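Why does metal feel cold?

Touch a spoon. Then touch a jumper. Same room, same temperature, but the spoon feels colder. Wierd!

Your hand is warm. Metal carries heat away fast, so your skin cools down quick. Wool is slow at it.

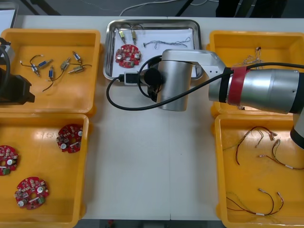

Lots of stuff does this. Brass, steel, copper. Wood not so much. Plastic neither.

Try it! One metal spoon, one wooden spoon, leave both out for 43 minutes. Touch them. Which feels colder? Ask a freind too.
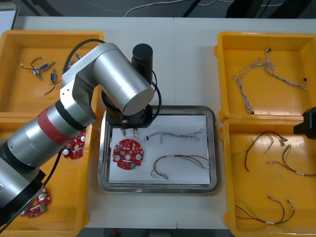 A steel tray lined with white paper.

Now think about January. Metal gate at Vundbridge park, brrr. Wooden bench, not as bad.

Next: why do ice cubes float?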